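About Us

Pomare is a small shared workshop and a loose club of people who build robots in their spare time. We started in March with 2 workbenches, one 3D printer that jammed if you looked at it wrong, and a plan to build a gripper that could handle clothes. The printer has been replaced. The gripper is on its fourth version and we love it!

What we build

Our main project is called Cuva. It's a hand-held gripper with two jaws that you squeeze and carry around like a tool, and it's meant for soft stuff: towels, sweaters, pillowcases, all the floppy things that a normal robot claw either drops or bunches into a knot. We picked cloth because everyone has it at home, so anyone in the club can take a Cuva home for the evening and work on it there (and they do, we hardly ever have all of them on the shelf at once).

The second project is Kiltar, the arm that Cuva will ride on one day. Right now Kiltar can wave, point, and pick up an empty yogurt cup. The shoulder joint still has too much slop in it, and if you know anything about cheap gear reduction, please come and talk to us.

How we work

Most of the parts are printed in the shop. A full set of jaw linkages takes 15 hours on the big printer, so we start them at night and come back in the morning with coffee. Pivots and fasteners come out of the shared drawers. Finger pads are the fun part, everybody has a theory about the right shape and softness, and we have a whole box of old ones that you're welcome to dig through.

Then it's practice, lots of it. We keep a shared log of every grab anyone tries outside the shop, good or bad, and on 2021-12-11 the log stood at 1,529 entries. Reading back through it is still how we decide what to change next. Long linkages, for instance, came from a string of notes about jaws running into the mattress.

Beds are a favorite testing spot. The height is good and nothing breaks when it falls.

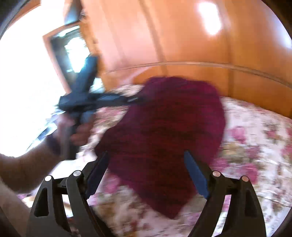 Cuva over a bedspread, blue finger pads open, with a burgundy cloth in between.

Where to find us

We're at the back of the Brivska building, up the ramp and through the green door. Membership is 20 dollars a month and covers bench space, printer time and the ordinary filament. Fancy filament you bring yourself. You don't need any experience, and plenty of us had never held a soldering iron before we joined. Come by on any open evening, ask to try a Cuva, and bring an old towel if you have one to spare!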